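Print | E-mail this page

In Defense of the Crowded Counter

January 31, 2018

Every magazine wants my kitchen counter bare, and I've given up trying! I put everything away last November (46 things, a few of them into a cupboard I need a chair to reach) and I lasted two weeks. Who wants to haul out a toaster before coffee?

So it all came back, toaster oven included, with the dish towel folded on top where I can grab it. The wooden spoon lives in the pot. The cereal leans on the wall. My one rule is that the cutting board gets the middle and nothing gets parked on it for keeps, and I think that's plenty of order for a room where people cook.

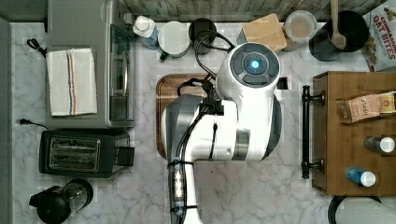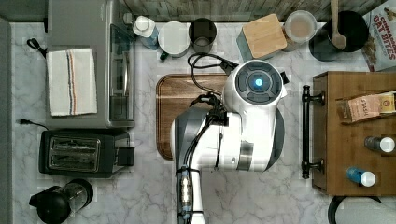
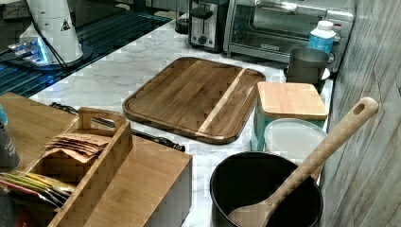
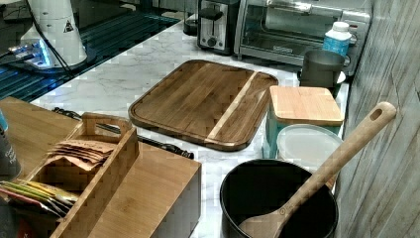
The counter, with the cutting board in its usual spot.

Recent
Is the Drikik Kettle Worth It?
Soup Weather in Campos
Two Drawers I Gave Up On

We use cookies to remember your settings. OK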